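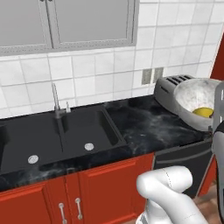 Mail Server Administration
Handout 9: Mailbox quotas and archive rules

Instructor: Decha Saithong
Lab support: Giang Lương

Reading before class: the chapter on storage limits, up to the section on shared mailboxes.

1. What a quota does

A quota sets how much space one mailbox may use on the server. Most systems have two limits. At the first, the user gets a warning. At the second, the user can no longer send. Some sites add a third limit that also stops incoming mail. Use it with care: senders get a bounce message and may not try again.

2. Our lab server

The lab domain is Hullel. It has 454 mailboxes, and 164 of them are over the warning limit. None of the shared mailboxes has a limit set yet.

3. Archive rules

An archive rule moves old messages to a second store. The age is counted from the date received, so a message that was dragged to a new folder last week can still be moved today. Calendar items and contacts are skipped unless you include them.

Deleted items have their own setting. In the lab they are kept for 45 days and then removed.

4. Exercise

Work in pairs on the Grarier test account. List the five largest folders. Write one archive rule for Sent Items and run it in report mode first. Save the report with both names on it and send it to Giang.

Questions about lab accounts go to Giang, grading questions to me.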